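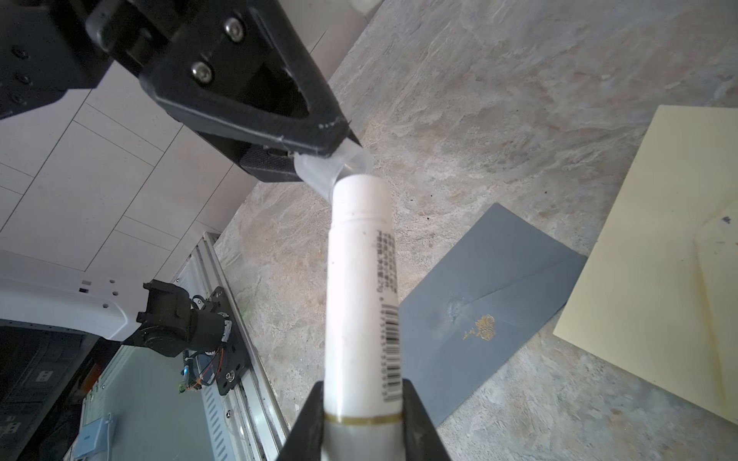

The Hutwood Gripper Comparison is a bench test procedure for two-armed robots, used to compare gripper fingers, finger pads, wrist cameras and arm controllers on small household tasks. It was developed at the Karimi Laboratory under the direction of Banafsheh Ghasemi and first published in July 2022. The procedure takes its name from the town of Hutwood, where the laboratory has its workshop.

Background

Earlier tests at the laboratory scored grippers mainly on lifting and placing blocks. Ghasemi and her colleague Dorian Coste argued that such tests said little about tasks in which two hands must work against each other, such as capping a tube, opening an envelope or pulling a lid from a jar. In these tasks the grip of one hand is loaded by the movement of the other, and a pair of fingers that lifts a block without trouble may let a smooth object turn or slide. An early draft of the procedure used a single arm and a fixed clamp. It was dropped after a short trial, as the clamp hid most of the faults that the authors wished to measure.

Procedure

The full comparison consists of 54 tasks, divided into three groups by the kind of contact between the hands. In the first group both hands hold the same rigid object. In the second, one hand holds a container while the other handles its cap or lid. The third group covers paper and other thin goods. Each task is run with the same arms and the same controller settings while a single part, usually the fingers or the pads, is changed between sets.

Tube and cap tasks belong to the second group. The tube is held upright near one end by one gripper, and the cap is pinched at the fingertips of the other. The wrist camera must keep both the held end of the tube and the point of contact with the cap in view for the trial to be counted. Trials in which the view is blocked are recorded separately and do not affect the score of the gripper.

An operator drives the arms by hand control in all tasks. The authors considered automatic control but found that differences between programs were larger than differences between fingers. Operators change places after each set, and the order in which parts are tested is drawn by lot.

Equipment

The procedure does not require a particular make of arm. The first series compared two sets of fingers, the Flonent, a long tapered finger with a soft pad, and the Badness, a short and stiff finger cut from a single piece. The second was named by its designer, Coste, after an early version that failed in every paper task. Both were fitted to the same grippers by the same mounting screws, so that a change of fingers did not disturb the position of the wrist camera.

Results

The first series comprised 1356 trials. The Flonent fingers scored higher in the tube and cap tasks, where the longer reach left a clearer view of the cap. The Badness fingers scored higher when a heavy object was held by both hands, and showed less bending under side load. Neither set was found to be better in the paper tasks – results there depended more on the operator than on the hardware.

Pad wear was reported as the main source of drift. Scores for smooth plastic objects began to fall after about 600 closings of the gripper, and later series replaced the pads before that point. Two wrist camera positions were also compared. The lower position gave a better view of the fingertips but was more often blocked by the opposite gripper when the hands came close together.

Revision and reception

A revised edition, issued the following November, added a fixed warm-up routine for the arms and a form for recording pad changes. It also shortened the time allowed for each cap task, which many operators had finished well within the limit.

The procedure has been criticized for its reliance on human operators, whose skill improves during a series. Coste has replied that the drawing of lots spreads this effect across all parts tested, though he accepted that small laboratories with a single operator cannot follow the rule in full. The revised edition permits such laboratories to report their scores with a note to that effect.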